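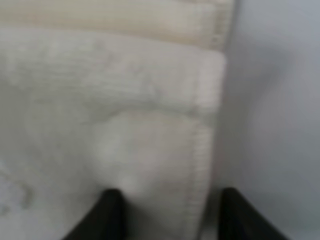
What do I do with a towel that won't lie flat once it's folded?
Shake it out and start over from the hem. Pressing down on the lump only pushes it somewhere else.

Follholm towel notes, README
Last touched 23 Sep 2021

I keep these notes for the Follholm folder, mostly so I stop rewriting them! It covers small towels only. The big bath sheets live in Mosau, along with around 215 photos I still haven't sorted.
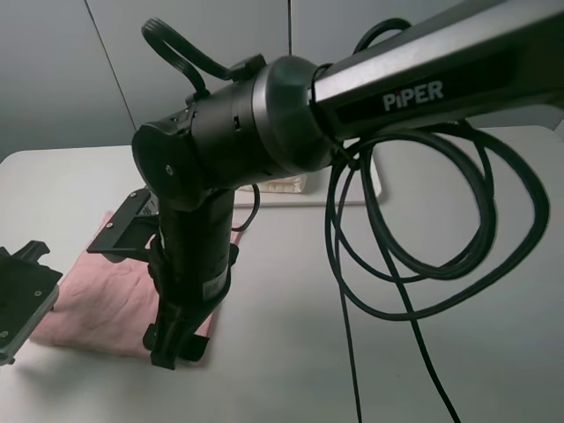

Fabric item on the light table, under the gripper.

My usual fold is 2 steps: in half the long way, then in half again (smaller if the towel has to fit a tray). I line up the hems first and let the middle puff up if it wants to. Thick ones always want to.

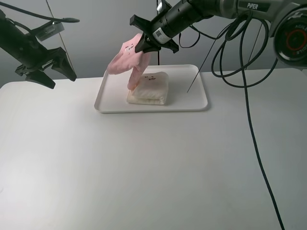

Colors go in their own column, and please use plain words like "pink" or "white". I once had 10 names for cream in the Yeo list and it took me a whole evening to fix, so no more "oatmeal", okay?

A fold counts as done when it's a rectangle or a rough square. Slightly crooked is fine with me.
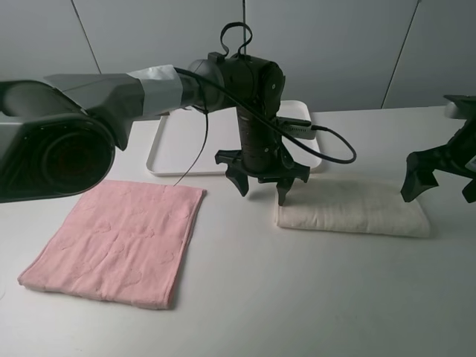 Washcloths get their own list in November, under Vatmont. Until then, put them at the bottom of this one and write "small" next to them.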